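Small cleaning in the bedroom

In June I moved to Burcombe, and since then I try to keep one simple rule: every room gets a little attention before the evening, even if I am tired. The kitchen is easy for me. The bedroom is more difficult, because I go there only to sleep and I stop to see what is lying around.

My system is not very scientific. I set the timer for 19 minutes and I begin with the bin. In my old flat I had no bin in the bedroom at all, and I carried every tissue to the kitchen, or, to say the truth, I left it on the night table until morning. My mother always said that a bin near the bed is for sick people. I do not agree with her anymore. When you have a cold or you like a small sweet before sleep, it is the most useful thing in the room.

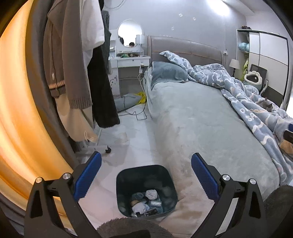 The green bin by the bed, and the cat in the blanket.

As you see, there is not much in it. A few tissues and wrappers, and I could wait some more days. But I prefer to empty it when it is still light to carry, and then I wipe the inside with a damp cloth.

After the bin comes the bed. Normally I take off everything, shake the blanket at the window and put the pillow back in its place. The plush sheet is very pleasant in winter, but it collects hair in an incredible way, and a lint roller is finished in one week. A rubber glove, a little wet, works better. You move your hand always in the same direction and the hair makes a roll, which you can pick up with two fingers.

With a cat in the blanket I do only the half that is free. I start at the foot of the bed and work toward the pillow, and the other half I do later, at 7 in the evening, when it is time for her dinner.

Next I want to wash the curtains. I am still looking for how to take them down without losing the small hooks, so if you have a good method, please write it to me in the comments.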